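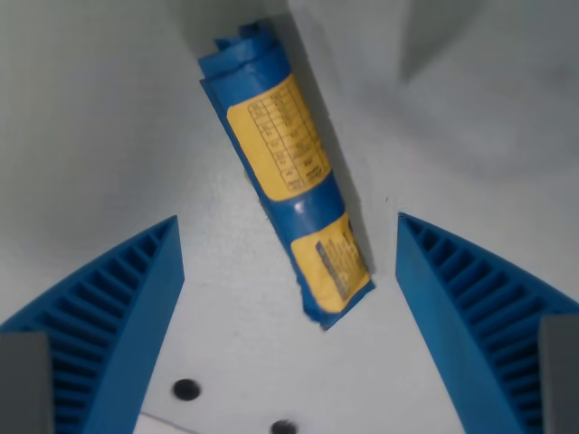 Soft packaging still slows household robots, Clindport trial finds

CLINDPORT, March 2024. Machines that can pick up a mug, a box or a can with few errors continue to have trouble with pouches, sachets and half-empty bags, according to results released by Vonlow, an automation test shop that works with grocery and home appliance companies.

The trial covered 36 chores drawn from two settings: a domestic kitchen and the back room of a small store. Tasks included clearing a counter, restocking a shelf, sorting waste from recyclables and putting opened food packets back in a bin. Each chore was broken into single pick-and-place actions, and each action was scored separately as complete, complete after a retry, or failed.

Rigid goods gave the best results. Cans, jars and cartons were picked and placed with few retries, and the errors that did occur were mostly in placement. A jar would be set down too near the edge of a shelf, or a carton would be released a little early and tip over. Vonlow describes these as calibration faults that can be corrected without changes to the hardware.

Flexible packaging accounted for most of the failures. A rolled or folded pouch has no fixed shape, and its outline changes when it is touched. Glossy film adds a second difficulty. Bright reflections on a curved surface can be read by the vision software as an edge or a gap, and the planned grip then lands in the wrong place. Printed labels help somewhat, as they give the software a pattern to track, but a label that wraps around a roll shows only part of its face at a time.

The test shop used soft, ribbed fingers of the fin-ray type for this part of the work. A finger of this kind bends around an object when pressed against it and spreads the load along its inner face. In the trial it did less damage to thin packets than a hard parallel jaw did. The drawback was at small diameters. When a narrow roll lay at an angle to the fingers, closing them tended to push the roll forward or turn it before contact was made on both sides.

Approach angle proved to be the largest single factor. Picks in which the fingers closed across the middle of a roll succeeded far more often than picks made near one end. Items lying diagonally required a wrist rotation first, and the rotation added time. In cramped spaces, such as a drawer or a shelf with a low top, there was often no room for it.

A pick near the end of a packet also raised the question of torn wrapping. Opened packets frequently have a ragged edge, and a gripper that catches only the loose film may lift the packet for a moment and then drop it. The report recommends a short test lift before any transfer, with the packet held just clear of the surface while the software checks whether it has slipped. The test lift was used in the later runs. It lowered the number of dropped packets and made each cycle longer.

Speed remains the weaker side of the comparison with human workers. Over 305 logged attempts on soft items, the machine took longer than a person in nearly all cases, including those in which the first attempt succeeded. Vonlow says this matters less in a home, where a machine could clear a counter overnight, than on a shop floor, where shelves have to be filled before opening.

Lévesque, a regional grocery chain that supplied the goods for the store tasks, said it has no plan to assign shelf work to robots this year. The company is considering a limited use in returns handling, where items arrive one at a time on a flat surface and the pace is set by the clerk. Damaged packets would still be sorted by hand. The chain said it would want to see results from a full working shift before going further, with ordinary stock and no resetting of the table between picks.

Fleneo, which makes control software for light-duty arms, provided the grasp planner used in the trial. The version tested chooses among 3 grip types according to the apparent width and stiffness of the object. Stiffness is estimated from appearance alone, and the report notes that the estimate was often wrong for rolled items, which look like solid cylinders and then collapse under pressure. Fleneo said the next release will add a force reading at first contact and will revise the grip if the object gives way.

Several household tasks were left out. Laundry, dishwashing and anything involving open liquids were excluded, as were stairs. The report also makes no claim about cost. It states only that the soft fingers are inexpensive to replace and were changed when the ribs showed wear.

On the general question of whether such machines are ready for chores, the report gives separate answers by task. Clearing rigid items from a flat surface is rated as usable with supervision. Sorting mixed waste is rated as usable only where a person checks the output. Handling opened food packets is rated as not ready, in either setting.

A second round is scheduled for April. It will repeat the soft packaging tasks with the force reading enabled and will add a tilted tray, intended to bring rolled packets into line before the fingers close. Vonlow will keep the same scoring method so that the two sets of results can be compared, and will report tray jams as a separate category of failure.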